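Ticket: Kovov bench cell — right arm letting go late / wrist feed dropping
Site: Ollham
Opened: Aug 4, 2026
Status: open, waiting on part
Priority: normal

Problem as reported
Right arm stacks fine for a while, then holds the brick too long on release and drags the top of the stack. Wrist feed on same arm freezes for a second or two, not always at the same time. Left arm ok so far. Job is the Barbu stacking routine, no changes to it since May.

Checked first
Power cycled both arms. Same.
Base plate bolts, both sides — tight.
Homed both, offsets match the sheet.
Ran 16 cycles with the red walls in and the bucket left where it was. 4 late releases, all right arm. 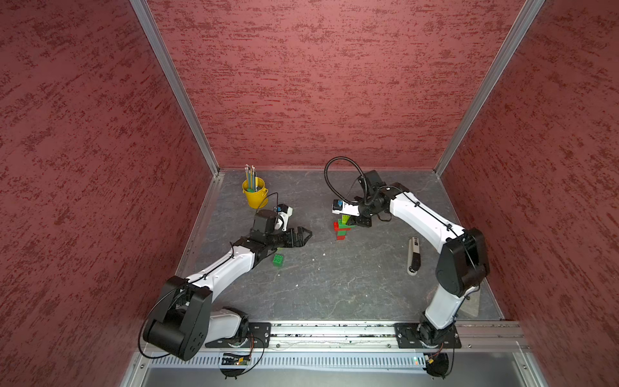 Swapped the controller ports left to right. Fault stays with the right arm, so not the port. Put them back. Label on the right lead is coming off, needs redoing.

Cable next. Gooseneck on the right wrist has a wide loop and I think it pulls when the elbow folds in toward the wall. Re-clipped it with more slack at the wrist. Feed freeze gone for the next run, came back once after that. So better, not fixed.

Gripper
Otix tool shows close position 970 on the good arm, right arm wanders either side of it after a warm run. Re-taught open and close. Wiped finger faces with a dry cloth, no solvent pls, last time it left a film. Lowered closing force one step, bricks were getting squeezed harder than they need.

Jogged slow onto a brick by hand after that, watching the wrist feed.

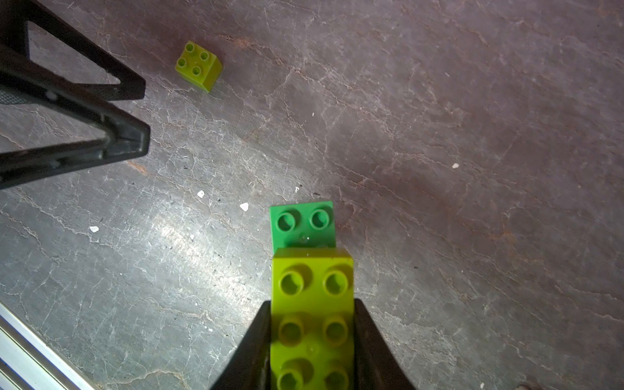
Release at slow speed is clean. At full speed still late now and then, less than before. Suspect the finger drive — there is a bit of play if you push on one jaw with power off, left arm has none. Didnt open it up, want the spare here first.

Also
Floor plate needs a proper clean. Crumbs and white flecks on it, plus debris in the channels of the front rail. Vacuum, not the air gun, that just blows it into the vents.
Scuffs on the plate are old, ignore.

Left to do
— fit spare gripper drive, right arm (ordered, about 4 days)
— re-teach close position after fitting, write new value on the sheet
— replace right camera lead if the freeze comes back
— rerun the same cycles at full speed, log every late release
— relabel right lead

Until then run right arm at half speed only. Left can run normal. If the feed freezes stop the job and note the cycle number here, dont just restart it, we lose the log when you do that.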